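Hand-held grippers for cleaning demos: does the empty hand matter?

Asked in Teaching by Demonstration
Posted 1/29/18

Hi all! Long-time reader, first real question. We're putting together demonstrations of everyday office chores with two hand-held grippers, one per hand, with the marker cubes on them so the poses can be tracked afterward. No robot on the floor while we do it, just a person doing the chore with grippers for hands. I love this way of working. After two months of driving an arm with a joystick it feels like getting my own wrists back!

The current chore is wiping down office chairs with a cloth. The cloth stays in the right gripper and the left is meant to help out by steadying the chair.
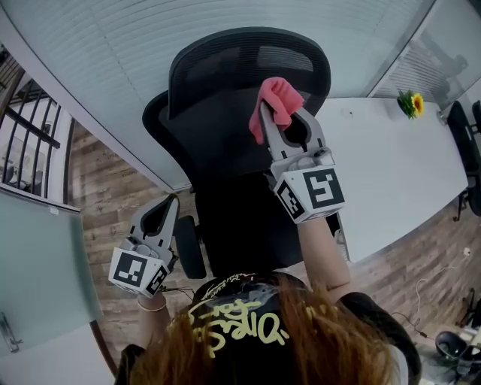

What I've run into

1. The left gripper mostly does nothing. It hovers with the jaws open while the right one works. Will a policy learn that hovering as if it were part of the job?

2. Mesh chairs turn. Push on one side of the backrest and the whole thing swivels, so two takes that start the same way can end up very different.

3. When I reach up to the headrest my wrist tips over and I worry about losing sight of the markers. The tracking usually picks up again, but I get little jumps in the path.

I have 37 takes so far and the plan calls for 700, so now is the time to fix my habits. The notes I inherited from the Skemus setup only cover table tasks with one hand (great notes, by the way, if your job is stacking cups). Should I go on working from behind the chair, with the cloth up by the headrest and the left gripper waiting beside the backrest, or give that left hand a fixed thing to do every time?
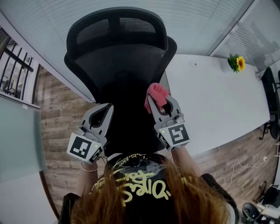
Marit Wallin replied:

Give it a job! Idle hands were my biggest headache on the Clatero chores. If the left one drifts wherever it likes, the model sees a different "nothing" in every take and has to make sense of all of them. What worked for us was closing the left gripper on the armrest before the cloth touches anything and letting go only when the wiping is done. That takes care of most of the swivel too, so you get 1 and 2 together.

If you'd like to keep it free, pick a parking spot and go back to it every time. Same height, same side, jaws open. Boring is good.

For the headrest, slow down on the way up and turn from the shoulder, keeping the wrist fairly straight. Try a few reaches without the cloth first and look at the tracks. You'll see right away where the jumps come in. And please do vary where the chair starts, even if you hold it still during the wipe. We had 2,000 takes with the chair facing one way and it was a sad afternoon when somebody turned it.

Have fun with it, chairs are a great task.

daltasham replied:

agree on the armrest. also check your cloth. if it's bunched up differently every time you get another thing changing. we refold between takes

Reply from the original poster:

Oh this is so helpful, thank you both! Tried the armrest grip this morning and the chair hardly moves now. The first few takes felt clumsy because I kept letting go too early (my left hand has opinions) but after that it went smoothly. I'm going to redo the early ones.

On the cloth, do you refold to the same shape every time, or just shake it out? Mine is in a crumple by the second wipe whatever I do.

daltasham replied:

same shape at the start, let it crumple after that. the start is the only part you control anyway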